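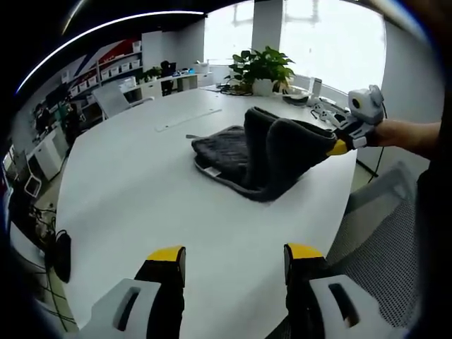
Hello all,

I want to answer the question about towel folding with the hand-held grippers, because at Toltton we spent most of January on the same task and made many of the same mistakes. Our policy was good at the first grasp and very bad at the second fold. When I went back through the demonstrations, I found that the problem was in how we used the second hand. One gripper lifts the flap and brings it over, and then the operator has to decide where to put the yellow fingertips. In our better episodes a fingertip presses on the raised part of the folded flap, as the gripper on the right does with the gray towel, while the other one stays open and free. In the bad episodes both grippers went for the same corner, and the flap was let go too early.

I quote the earlier message and answer below each part.

> We have 3,000 episodes of folding from the Pestuvdale site, made by 9 operators. Training loss looks fine, but on the arm the second fold fails in most of the trials. Should we collect more data, or clean what we have?

I would clean first. Please take 60 episodes by random choice and watch them at half speed, only from the moment when the first fold is finished. We did this on a Wednesday afternoon and it changed our opinion completely. Two of our operators smoothed the towel with the side of the gripper, the others pressed with the tip. Both ways fold a towel, but the model learned something between the two, and this was useful for nothing.

> Do you give the operators written instructions, or do you let them fold as they like?

In the beginning we let them fold as they like. Now we have one page with nine lines. The most important line is: "Do not move the free hand until the flap lies on the table." We also ask them to wait one moment with open fingers before each grasp. It feels slow and a bit silly for the operator, but the gripper opening is then much easier to read in the recording.

> Is it worth it to repeat everything by remote control on the real arms?

We tried it with the Vitudano arms and the leader handles. The motion is of course always reachable for the robot, and that is a real advantage. With the hand-held tools our people sometimes turn the wrist in a way the arm cannot follow, and we must throw away the episode. But with soft things like fleece, the remote operator feels almost nothing, so he pushes too hard or not at all. For me the best mix was hand-held for most of the data and a small remote set for the last fold only. I cannot promise that it is the same for your arms.

> Does the towel label matter? Somebody here wants to cut them all off.

Please leave them on. We start some episodes with the label up and some with the label down, and I have not seen a difference in the result. What did matter was the start position. Our operators liked to put the towel back flat and straight after each episode, and the policy was then lost when it got a crooked one.

One question from my side: does somebody use the Fung converter for the gripper width? My values jump when the fingers close on thick cloth, and I do not know yet if the fault is in the calibration or in my script – I can send a short log to anyone who wants to look.

Best regards from Toltton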